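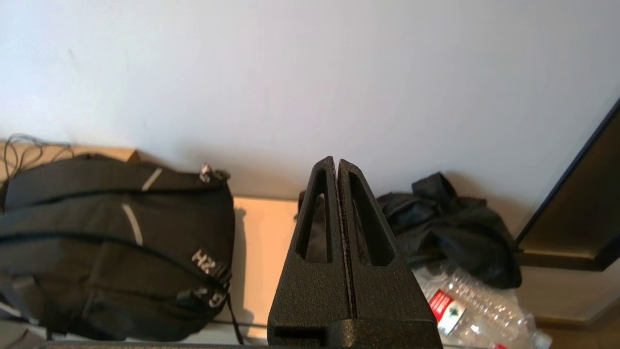
May, 7:40 a.m.

Reran the settling test on the outfall samples from the Foltgate plating works. Poonam collected four bottles yesterday, two above the discharge pipe and two below, and left them in the cold room overnight. The label on the second downstream bottle had smeared, so I matched it against her field sheet before opening anything.

Conductivity upstream steady at 1024. Downstream the meter went past 2000 and would not settle, so I diluted and read it again. Still high. Entered both readings and marked the first one doubtful.

Filtered 100 mL from each bottle. The downstream papers clogged early and came off rusty brown. They are drying now - please leave the oven alone until I have the weights.

Kenta thinks the brown is iron carried over from the pickling line. Could be, but the works also rinses its yard into the same drain and we have nothing from the yard. Asked Yuto to get a sample the next time he is out at Flindton, as he passes the gate.

Acid for the metals digestion is low. Enough for this batch, not for a repeat. Order put in with Zandel.

To do: blank and duplicate for the chromium run, recheck the pH probe (slow in the second buffer), send Haruna the raw numbers without the doubtful one averaged in. She needs them before the pollution board visit.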